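4.2 Cache behaviour under mixed load

The most pleasing result of the whole study came from the shared cache. We had expected the Zein test chip to slow down sharply once a second busy program was started beside the first, as its predecessor did. Instead, the two programs settled into a steady pattern within a few moments, and each kept most of the speed it had when running alone. We repeated the test on all 3 of the sample boards sent to us by Promwood, with the same outcome each time.

To see why, it helps to look at how the chip shares out its cache. Each core starts with an equal portion, and a small piece of logic watches how often each one has to go out to main memory. When one core is missing far more often than its neighbour, it is given a little more room. The change is made in small steps, and this turns out to matter a great deal: an early version of the logic moved large blocks at once, and the two cores spent much of their time taking space back from each other. Janaína Vieira spotted this in the first set of traces and wrote the gentler rule that we use throughout this paper.

We ran 250 pairs of programs drawn from the Workosa suite. The pairs were chosen to cover as many kinds of work as we could manage — sorting, image filters, text search, compression, and a few long simulations that hardly touch the cache at all. Only 7 pairs ran more slowly with the sharing logic switched on than with a fixed, equal split. All of these joined two programs with very short bursts of memory use, where the logic reacts just after the burst has ended. We find these cases fascinating, and return to them in Section 5. The bench used at the Gornton laboratory is shown in Figure 3.
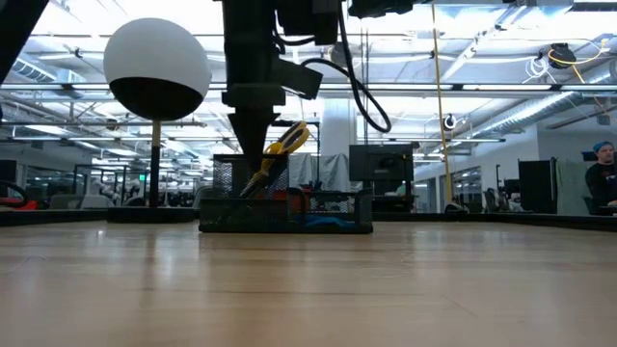 Figure 3. Bench at the Gornton laboratory, with desk organizer and scissors.

4.3 Clock speed and heat

Sharing the cache well would be of little use if the extra work pushed the chip past its heat limit. We therefore fixed the clock at 2,010 MHz for every run reported above, and then lifted that limit for a second round of tests in August. Shadi Tannous built the logging tool for this round, which reads the on-chip sensors without waking an idle core. That is a lovely bit of engineering in its own right, as older tools disturbed the very thing they were meant to measure.

With the limit lifted, the chip was free to raise its clock whenever there was room to do so. Programs that fit inside their share of the cache gained the most. Those held up by main memory gained very little, as one would hope, and the chip was sensible enough to leave their clock low. The two mechanisms know nothing of each other, yet they work together remarkably well — a core that is given more cache waits less, and can then make good use of a faster clock.

Related items
Fair sharing of memory bandwidth on small multi-core chips
Reading on-chip sensors from an idle core
The Workosa suite: notes for new users
Short bursts and slow reactions in cache control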